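Workplace Inspection Checklist - Packing and Sorting Area
Lernelach unit, ground floor
Form 2889, issue 12
Date of inspection: 12/15/23
Inspected by: Huiling Bai
Previous form: 2279

Marking: S = satisfactory, A = action needed, N = not applicable on this visit. Comments are given where the mark alone would be unclear. Items carried over from the previous form keep their old wording so the two can be compared.

Section 1 - Access and floors

1.1 Main door opens fully and closes without force. S
1.2 Walkway lines visible along their full length. A
Comment: The paint has worn through at the turn by the Billonow shelving. Tape is acceptable until the floor is repainted, provided the edges are pressed down and checked weekly.
1.3 Floor free of film, strapping and label backing. A
Comment: Offcuts of strapping found under the bench nearest the door. Removed during the visit. The sweeping rota was last initialled at the end of the previous week.
1.4 Emergency exit clear on both sides. S
1.5 Mats flat, no curled corners. S

Section 2 - Electrical

2.1 Portable equipment labelled with test date. A
Comment: The Grellari heat sealer has a label but the ink has faded and the date cannot be read. Relabel from the register. If the register has no entry, take the sealer out of use until it is tested.
2.2 Extension leads not joined end to end. S
2.3 Sockets undamaged, covers fixed. S
2.4 Isolator accessible and marked. S
Comment: A trolley had been left in front of it at the last inspection. Clear on this occasion.

Section 3 - Lifting and storage

3.1 Shelving load notices fitted. S
3.2 Heavy stock kept between knee and shoulder height. A
Comment: Boxed cleaning fluid is still on the top level of bay 11. This was raised on form 2279 and signed off as done. Either it was moved back or it was never moved. Please confirm which.
3.3 Steps in good order, feet intact. S
3.4 Baskets stacked only when empty. S

Section 4 - Bags, bottles and baskets on the work surface

4.1 Work surface clean, with no splinters or lifted edges. S
Comment: Small scratches in the finish on the light wood-toned top. They are cosmetic and do not catch a cloth or a glove. Faint plank seams show but are level.
4.2 Plastic bags folded, boxed or in use. A
Comment: Two clear bags lying loose on the top, the larger one crumpled, with small whitish pieces showing through it. Bags with contents must be closed and labelled, or emptied. A loose bag that reaches the floor is a slip hazard and should be treated as one.
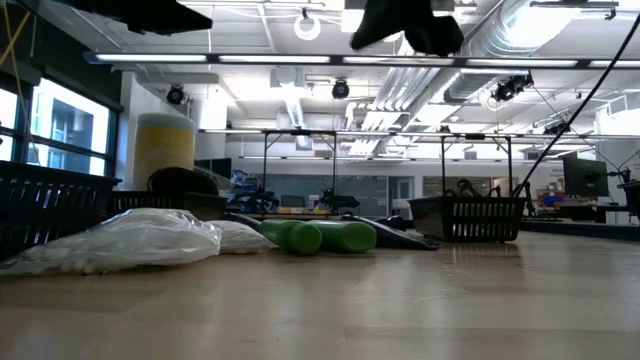
4.3 Bottles upright or held in a basket or rack. A
Comment: The two green bottles were on their sides with nothing to stop them rolling. The Lernelach rule is the same for full and empty bottles - upright, or in a slotted basket. Laying them against a bag does not count as restraint.
4.4 Baskets free of cracks, rims smooth. S
Comment: Black slotted baskets checked by hand along the rim. Contents should be lifted out for this check, not moved to one side.
4.5 Large containers labelled, label facing outwards. S
Comment: Yellow label readily found on the tall cylindrical container. Keep containers of this size back from the front edge.
4.6 Cables kept off the working part of the surface. A
Comment: Thick black cable coming down at the right by the basket. Fit a clip or guide so that a basket can be lifted without catching it.
4.7 Flat items stored flat. A
Comment: Shiny black item resting at a slope behind the bottles. Lay it down or put it away.

Section 5 - Hand tools and first aid

5.1 Knives of the retracting type only. S
5.2 Spare blades in a closed tin. S
5.3 First aid box stocked against its list. A
Comment: Eyewash is in date until the end of December only. Order now. The Charvát refill pack is the one that fits the bracket.
5.4 Accident book present, with a pen. S

Section 6 - Actions

Before next use: 2.1, 4.6
Within one working day: 1.3, 4.2, 4.3, 4.7
Before the end of December: 1.2, 3.2, 5.3

Items 4.2 and 4.3 are to be rechecked at the start of a shift as well as at the end - a single check at closing time says little about how the surface is kept during work. Initial each action on the wall copy when complete and return the signed original to the office.

Signed: Huiling Bai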